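The Penach Inventory

Notice to All Residents of the Drellness House. October 2018.

The Office of Small Belongings reminds residents that the annual inventory of soft toys is now under way in the ground floor reading room. Every toy left behind in the house since the Penach family departed must be presented, entered in the register and assigned a shelf. The register holds 1000 lines, of which 17 remain open.

Residents are asked to observe the following. Toys shall be brought down after breakfast and placed on the round table. They shall not be stacked. A toy that has fallen on its side during the night is to be left on its side until it has been entered, as the Office regards the position as part of the record. Buttons and loose ribbons go in the Skukik tin by the door.

In August the Office received a complaint from the second floor. It stated that a yellow toy, entered as a chick, had been heard to object. The Office consulted the earlier volumes and found the same toy entered four times: twice as a chick and twice as a mouse. The clerk responsible had retired to Kļaviņa and did not answer letters.

A hearing was therefore arranged. The yellow toy was given a place on the wooden table and, in accordance with the house rules, a companion. The companion selected was the orange-and-white animal from the window seat, whose own entry reads "dog, or cat" and has never been contested.
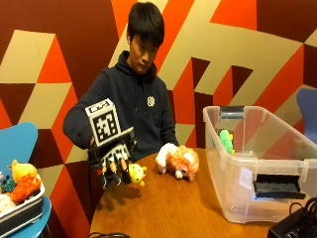
The hearing lasted until the lamps were lit. The examiner put the question of species in the usual form and allowed the usual silence. The companion offered no evidence. At the close, the examiner wrote one word in the register, blotted it and asked that the toys be returned to their shelves.

The entry now reads "yellow." The Office considers it accurate and will not hear an appeal.

Since that evening the second floor has reported no further disturbance, apart from a request, left under the door in very small handwriting, for a shelf nearer the window. The request has been granted to both parties. Shelf 2 will be cleared for them before the first frost.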